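4. Running the fruit scene before you power the real arm

By now you should have the Kutus arm bolted down, the cable clips on, and the control box far enough from the bench that you won't kick it. Leave the power off. I know, I know. I wanted to see mine move too, and I skipped this whole section on my first build and drove the wrist straight into the tabletop. Do the practice run on the computer first, it's one evening.

This section assumes you installed Fesex in section 2 and that it opens without complaining about the graphics driver. If it does complain, go back to step 2.4 and do the bit with the restart again. Yes, again.

4.1 Load the scene

1. Open Fesex and pick the arm profile you saved at the end of section 3. If the list is blank, you saved it under another user name (Henrique Tavares and I share the workshop laptop and we do this to each other constantly).

2. Choose Scenes, then Table and Basket. Let the loading bar finish before you touch the mouse.

3. Set the step rate to 400. The default is lower and the fingers will chatter when they close on something small.

4. Click Home All. The arm should fold itself up beside the table and stay there.

5. Check that the basket, the yellow fruit and the red fruit are all sitting on the tabletop. If a fruit is sunk into the wood or hovering over it, hit Reset Props and wait. One reset usually does it, two if you were impatient at step 2.

6. Turn on shadows. They cost a bit of speed but I find it really hard to judge height without them, especially when the fingers get near the basket rim.

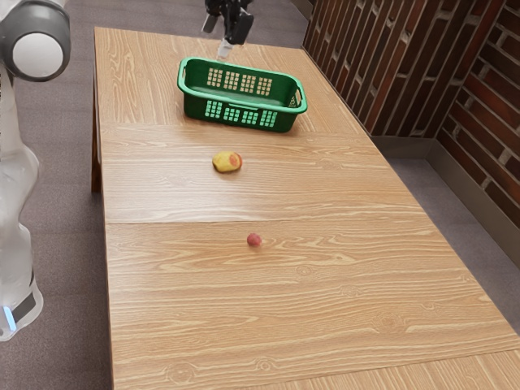
7. Jog joint 1 a little in each direction using the arrow keys. Then joint 2, and so on up the arm. You want each one to turn the way the sticker on your real arm says it turns. If one goes backward, flip its sign in the profile and save. Don't fix it by swapping motor wires, or you'll be chasing that one all through section 6.

8. Open and close the gripper with nothing in it. Watch for the fingers meeting evenly. When they don't, the finger offset in your profile is wrong, and the real one will pinch on one side just the same.

Note: the room around the table is only there for looks, so you can't scratch the bricks. The table itself is solid though, and so is the basket, and the arm will stop dead and throw a red error if you run into either. That's what we want! Clear the error with Esc, back off using the opposite arrow key, and carry on.

Caution: don't leave the real arm plugged in while you're doing any of this. The Live box in the corner of the Fesex window is easy to tick by accident and it sends everything you do straight to the hardware. Pull the plug from the wall. Ermelinda Meireles put a strip of red tape over the socket at Ginard, our shared shop, and I copied her at home.

4.2 Teach the first pick

Start with the yellow fruit. It's the bigger one and the fingers can be a little sloppy and still get hold of it. Save the red one for when you're feeling good about yourself.

1. Jog the gripper until it's above the yellow fruit with plenty of air underneath. Press P to store the point and name it something you'll recognize. I use "over yellow". Duarte Simões uses numbers and then asks me what they mean.

2. Turn the wrist so the fingers will close across the narrow way of the fruit. Store the point again over the old one.

3. Switch speed to 5 and come down slowly. Stop when the fingertips are on either side of the fruit and just clear of the wood. Store that as "grab yellow".

4. Close the gripper, go back up to the first point, and only then move sideways toward the basket.

5. Stop over the middle of the basket, well above the rim, and store the point. Lower, open, raise. Those are three separate lines in the program, please don't mash them together.

6. Run the whole thing from the top. If it drops the fruit on the way over, raise the grip force by one notch and try again.

When that works, copy the program and change the first two points to suit the red fruit. You'll have to bring the fingers in closer before you go down - it's small, and a wide-open gripper tends to nudge it away.

I run each program 16 times before I trust it. Horácio Carvalho says that's overkill and he may be right, but his workbench has a dent in it and mine doesn't.

4.3 Check the overhead camera

Go to View and choose Overhead. Park the arm out of the way first so you've got bare wood to look at. Drag the camera until the yellow fruit is well inside the view, and don't worry if the basket and the red fruit end up against the sides. You can widen the view later with the zoom slider, but I'd leave it tight while you're setting the color pick. Click on a plain yellow part of the skin, and stay off the reddish-orange patches, or the detector will start getting interested in the red fruit too. If the shine on the wood is throwing it off, pull the light slider down a bit and click again.

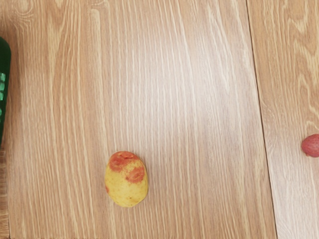
Troubleshooting

The fruit jumps when the fingers touch it.
Your step rate has gone back to the default. It does this after an update. Set it again and save the profile this time.

The arm stops halfway and says "limit".
One of the joints has run out of travel. Jog back, try reaching the same spot with the elbow higher, and store the point again.

The detector finds nothing at all.
Check that you saved the color after clicking. There's a little disk button next to the color box and it's gray on gray, so I miss it about every time.

The basket moves when the arm lets go.
You're hitting the rim on the way down. Store the drop point again, nearer the middle.

Everything is slow.
Turn shadows off while you run the repeats and put them back on when you're teaching points. Closing the browser helps as well. Albertina Matos got hers running fine on a much older laptop than mine.

Before you go on to section 5, save your profile and both programs to the memory stick and label it. Then untick Live if it's ticked, close Fesex, and go plug the arm back in.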